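# The Color of the Room Where You Eat

My grandmother painted her kitchen every four years, whether it needed it or not, and she never once used a paint chip. She carried things to the hardware store in her purse. One year it was a pear. Another year it was the lid of a cookie tin that had come over from her cousin, and the man behind the counter, who by then knew better than to argue, held the lid up to the window and went in the back to mix.

I have been thinking about her a good deal this winter, having spent the better part of it trying to choose a color for my own kitchen and failing in ways that I suspect will be familiar to some of you. My husband has stopped asking. There are nine squares of sample paint on the wall beside the back door (ten if you count the one behind the calendar), and every one of them looked wonderful on the day I put it up. Then the sun moved, or it rained, or I cooked something with a lot of tomato in it, and the color I had loved at breakfast had turned into something I didn't want to stand next to.

So I did what I usually do when I am stuck, which is to drive somewhere and talk to a person who knows more than I do. In this case I drove to Iltwood, two hours north, where Noemi Greco has been mixing paint by hand in an old feed store since before I was married. She sells it in plain cans with the name written on the lid in grease pencil. There is no website to speak of. There is a telephone, and she answers it when her hands are clean.

Noemi is small and quick and wears a canvas apron so stiff with old paint that it keeps its shape when she takes it off. She made me coffee first, and then she asked me what I cooked.

I had expected to be asked about windows. I told her soup, mostly. Beans. A roast chicken on Sundays, and in the summer whatever comes out of the garden faster than we can eat it. She nodded for a while and asked what time we sat down to supper, and whether we used the overhead light, and what the floor was. The windows did come up in the end, but by then we were on our second cup.

"People choose for noon," she told me. "They stand in the kitchen in the middle of the day with the sample in their hand, and then they never see the room at noon again. They're at work! They see it at six in the morning and seven at night. That's who you paint for, those two people."

I wrote that down, and I've since said it to everyone I know.

## A short history of white

When most of us picture an old kitchen we picture it white, and we're right about a fairly narrow stretch of time. In my part of the country, the farmhouse kitchens I've poked around in tell a more colorful story if you find a chipped corner and get down on your knees. There's mustard under there. There's a brick red that somebody must have loved, and a good many greens. The house I grew up in had a layer of turquoise inside the pantry so bright that my brother and I used to open the door just to shout at it.

White came in with enamel and scrubbing and the notion that a kitchen ought to look as if it had just been boiled. I don't say that unkindly. My great-aunt cooked on a coal range for 36 years, and the day she got a white kitchen she sat down in the middle of it and cried, and wouldn't let anybody fry anything for a week. You'd have to have wiped soot off a ceiling to know what that white meant to her.

But it stayed on past its reasons, as fashions will. By the time I was buying a house of my own, white had stopped meaning clean and started meaning that you hadn't decided yet. I lived in two apartments and one rented bungalow with white kitchens, and I could not tell you a single thing about them now except that one had a drawer that stuck.

Noemi mixes a white, of course. She mixes eight of them, and she is a little weary about it. One has a drop of black in it and another a drop of raw umber, and she'll tell you which goes with a north window and which will make your butter look gray. I hadn't known that was a danger. I have watched my butter closely ever since.

## The man with the samples

If Noemi is my grandmother's sort of person, Lesego Venter is the other sort, and I liked him just as much. He trained as a stage painter and now plans colors for people's houses, with a ledger in which he has written down every one he has ever put on a wall, along with the weather on the day it dried. When I visited, the ledger had passed 900 entries. He let me turn the pages. There was a pink called Usmani, after the family who ordered it, and beside it in tiny handwriting the words "too sweet until October."

He believes in large samples. The little square on the wall, he told me gently (I had shown him a snapshot of mine), is about the worst thing you can do to yourself, because the color around it never stops talking. He paints a sheet of heavy paper as tall as a child and moves it around the room for several days. It goes behind the stove. It goes next to the refrigerator, which is always a shock. It spends a night propped by the table while the family eats, and he asks everybody what they noticed, including the children, who he says are the only ones that will tell you when something looks like medicine.

He had one client who lived with a sheet of pale yellow for an entire September and got so fond of it as an object that she had it framed and painted the room green.

We talked for a long time about ceilings, more than I can fit in here. He is in favor of painting them. He thinks a colored ceiling is the kindest thing you can do for a room where people sit and look up between sentences, and when I said that mine had a water stain shaped like a boot, he said in that case I had already begun.

What he wouldn't do was tell me what to pick. I tried several times, and I was not subtle about it. He poured more tea and asked me what color the kitchen had been in the house where I was happiest, and I opened my mouth to say white and found that I couldn't remember the walls at all. I remembered a bowl. It was a deep brown mixing bowl with a cream stripe, and it sat on the windowsill with eggs in it.

"Well," said Lesego, "there's two colors."

## What the neighbors did

Since word got out that I was writing this, I have been invited into more kitchens than in the previous ten years put together, and I'd like to thank everyone who fed me. I saw a tomato-red kitchen belonging to a retired music teacher who says she has never once regretted it, though she does wear sunglasses when she has a headache. I saw a kitchen in which each wall was a different gray, and the couple who live there are still speaking. I saw a very handsome lilac one. The owner had been told by her sister, her mother-in-law and the man who delivered the paint that she would be sick of it in a year, and she's kept it up out of fondness and, I think, a little spite.

And I saw a lot of people caught just where I am, with their squares on the wall. One friend has a shade called Flirik that she can't pronounce and can't stop looking at. Another has given up and hung plates.

There was a pattern in it, if you went to enough suppers. The kitchens I wanted to stay in were the ones where somebody had chosen a thing they liked and then let the room catch up to it. The color of the bean pot, the color of the good tablecloth. A coat, in one case! The finished rooms weren't always pretty, and a couple of them were downright odd, but I never wanted to be the first to get my coat on and go home.

I came back on a Thursday with four small cans of Noemi's paint on the floor of the car, wedged upright with my boots. One is a brown she mixed while I described the bowl to her, and she got it so nearly right that I had to go and look at the pigeons for a minute. One is the cream. The third is a green she wouldn't explain. The last is a blue, dark as a plum, and I hadn't asked for that either.

Dark blue is the one I have been most afraid of, I'll admit, and also the one I keep going back to the drawer to look at. My mother held that a dark kitchen was a sad kitchen, and she had only ever known the one, a basement affair with a bulb on a string, so I don't suppose it got a fair trial. Lesego says the trouble is nearly always shine, that people put a glossy navy on their cupboards and then live with every fingerprint and the reflection of the toaster. He likes it dead matte, with some shape in the doors for shadows to settle in, the way these navy cabinets have their rounded panels and arches traced just a shade darker than the rest, and then one small warm thing, such as that little brass knob, to stop it going cold. I have priced brass knobs. I've painted one of his tall sheets, too, and tonight it is leaning beside the stove where the soup is, and my husband, passing through for a spoon, said he thought it looked like half past seven, and went back out to his program.

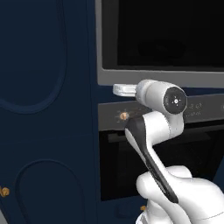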